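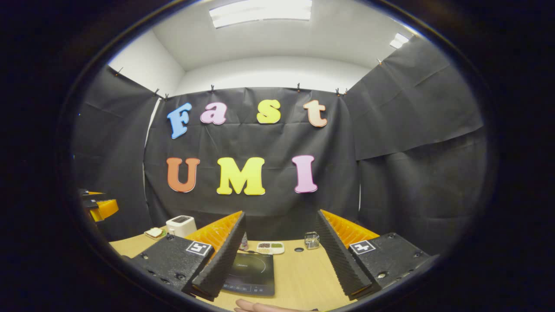
Okay, cooking corner progress thread! I've been threatening to build a proper little stage kitchen for months, and September was the month it got done. Black cloth at the back, black cloth down both sides, one table, one cooktop. The foam letters went up last, in two rows, "Fast" on top and "UMI" underneath in bigger capitals, and I love how the pastel ones look against the dark.

2/ The cloth first, as people always ask. It's cheap. I bought the big piece from Drovmont and then had to go back for the side pieces, as I'd measured the table and forgotten that walls exist. Total for fabric was 1254 rupees, and that includes the second trip's bus fare.

3/ It hangs from clips. Eight small ones along the top at the back, holding the side panels on too. I tried tape before that and woke up at 4 in the morning to the sound of the whole lot coming down on a baking tray. Clips!!

4/ Yes, there are creases. Meenakshi Ramasamy told me to steam them and I did one panel and then ran out of patience (also water). If you want it perfectly flat, steam it BEFORE you hang it. Doing it standing on a stool with your arms over your head is a workout I don't recommend.

5/ The letters: each one has a thin white outline and that's the bit that makes them readable. Deepika Pai cut a test set without the outline and the orange was fine but the pink looked muddy from the other side of the room. She redid the lot. I owe her lunch, possibly several lunches.

6/ Spacing letters by eye is a trap. I put the U up, stepped back, moved it, stepped back, moved it again. In the end I laid everything out on the floor, took a picture on my phone and copied that. Took ten minutes after an entire evening of fussing.

7/ Now the table. Light wood, and nearly as wide as the whole setup, so there's space for the cooktop in the middle and the toaster at the back left with a plate for the toast. The jar and the little tray of ingredients live behind the cooktop — close enough to grab, far enough not to get splashed.

8/ Someone asked about the compartment tray. Best thing on the table! Brown things in one bit, green things in another, and I don't have six bowls to wash afterwards. Mine was 600 from Nadar and I went back for a second one for the fridge.

9/ Lighting is just the ceiling lights for now. The long panel does most of the work. The right-hand cloth catches more light near the top than I'd like, so I may drop it a few inches and see. Nhàn Đồng has offered me a lamp, but I have nowhere to put a lamp.

10/ Things still on my list: a longer extension cord, something to hide the wall showing over the left panel, and a decision about the toaster. I keep wanting it on the right so the toast isn't such a stretch. Then I remember where the socket is.

11/ Aishwarya Devadiga wants to know if she can borrow the letters for her niece's birthday. The niece is not called Umi. I said yes anyway — there's an F, an A, an S and a T in there and she says she'll cut the rest herself.

12/ Will post clip sizes and the cloth measurements tomorrow once I find the piece of paper I wrote them on. It was under the cooktop last time I saw it.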